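Über uns

Moin und herzlich willkommen bei Kaden Küstenreisen! Schön, dass Sie zu uns gefunden haben - setzen Sie sich, nehmen Sie sich einen Tee, wir erzählen gern ein bisschen.

Angefangen haben wir mit einem einzigen Ferienhaus in Hesilholm, gleich hinter dem Deich, mit knarrender Treppe und einem Ofen, den man gut zureden musste. Inzwischen betreuen wir 60 Häuser und Wohnungen zwischen Hesilholm und Flivton, und jedes davon kennen wir so gut, dass wir Ihnen am Telefon sagen können, in welchem Zimmer morgens die Sonne steht und wo man die Brötchen holt.

Wir sind sieben Leute im Büro, die meisten von uns hier aufgewachsen, und wir fahren im Urlaub selbst am liebsten ans Wasser (ja, wirklich, einfach ein paar Buchten weiter!). Viele unserer Gäste kommen jedes Jahr wieder, manche zur Hochzeitsreise und später mit Kindern und Enkeln, und das freut uns jedes Mal von Herzen.

Für Ausflüge mit dem Boot arbeiten wir mit der Reederei Adjei zusammen. Von Mai bis Oktober geht es abends zu den Sandbänken hinaus, und wer mag, bestellt sich einen Picknickkorb dazu. Im November wird es ruhiger - dann streichen wir Fensterläden, lüften Matratzen und haben viel Zeit für lange Gespräche über den nächsten Sommer.

Unser Büro am Hafen ist an sechs Tagen in der Woche geöffnet, sonntags bleibt es zu.

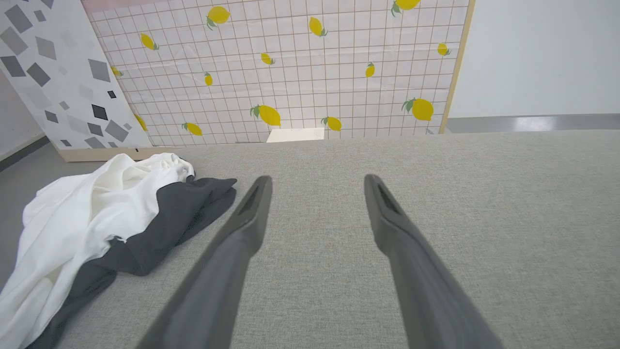
Wenn Sie an einem Sonntag anreisen, liegt Ihr Schlüssel im Kästchen neben der Haustür, und den Code dafür schicken wir Ihnen am Freitag davor per E-Mail zu.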